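Search this manual Go
April | Jirken Home Guides | 7 comments | 280 shares

Section 4. Hanging towels on the small tabletop rack
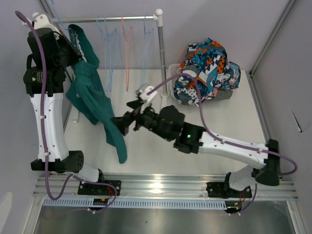
Fig. 4 – Teal-green towel held by its upper corner near the rod.

The Memine leaflet says any towel can be hung "in one easy motion." I have my doubts. A thick towel picked up by one corner hangs in a long twist, and a twisted towel dries badly whatever the leaflet promises.

1. Set the rack on a flat table, toward the back, with open space in front of it.

2. Move small items out from under the rod. A falling towel tail will sweep them along or hide them.

3. Find the two corners of one short edge. Start with either one.

4. Lift the first corner to the height of the rod. Most of the towel may still be bunched on the table. Leave it there for now.

5. Run your other hand along the edge to the second corner and pull the edge straight.

6. Lay the edge over the rod and draw it down the back until both sides hang evenly.

CAUTION: Do not tug on a low tail to straighten the towel. Small racks tip forward, whatever the box says about stability.

Note: Wernitar rates its rod for towels up to 400 grams. It doesn't say whether that means wet or dry – assume dry, and wring the towel well first.

Note: Vermeulen sells clips for this job. Try it without them before you spend the money.

7. Check again after an hour. If the middle is still damp, turn the towel over.

Was this section useful? 3,914 views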